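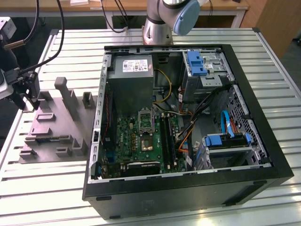 Ticket 127: Bookings desktop in Buston shuts itself off

Opened by Akinyi Mabula, July

Hello, and thank you all for being so patient with me on the phone. The desktop we use for hall bookings goes dark in the middle of the morning, usually when I have the calendar and the big spreadsheet open together. It comes back if I leave it a while. I've tried a different wall outlet and a different power cord — no change, I'm sorry to say.

Notes from Jailson Paiva

Thanks, Akinyi, that was a lovely clear report and it saved me a good deal of guessing. The event log lists a sudden power loss each time and nothing before it, so I'm leaving Windows alone for now. I copied the bookings folder to the Trallov share first, all 2000 records, and opened a few to be sure they read properly.
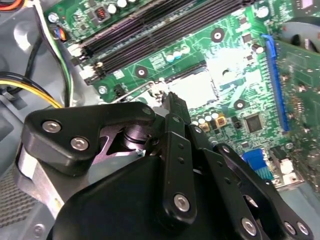 Things to try while the desktop is away

1. Use the spare laptop and sign in to Mamo with your usual password.
2. Keep new bookings in the shared calendar, please, and leave the old spreadsheet closed.
3. If the printer asks for a driver, choose the one ending in 4.

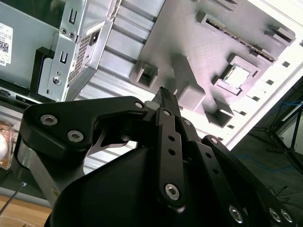
Zawadi Mabula wrote back that the laptop was fine for the calendar, but the invoices were coming out with the old address, and could somebody look at that before the August batch goes out?

Of course, Zawadi. The address lives in the Mamo template, and the laptop still had last year's copy. I've replaced it — close Mamo completely and open it again, and the next invoice should pick it up. Numbering carries on from 1000, so please don't reset it. 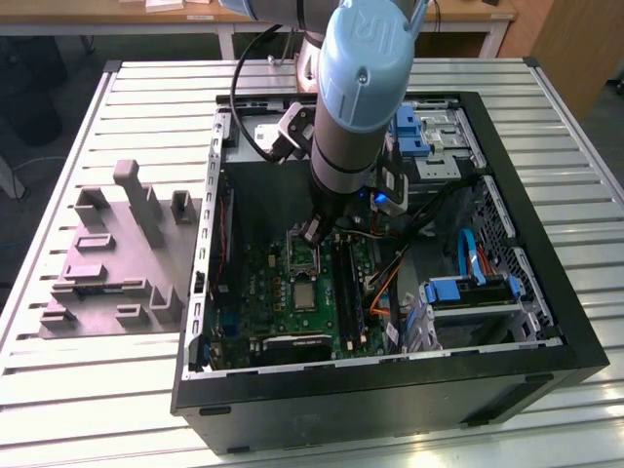

As for the shutdowns, I've asked Tradari for a quote on a replacement power supply, and Jeptoo Mutiso will approve it when it comes in. Ticket stays open until then.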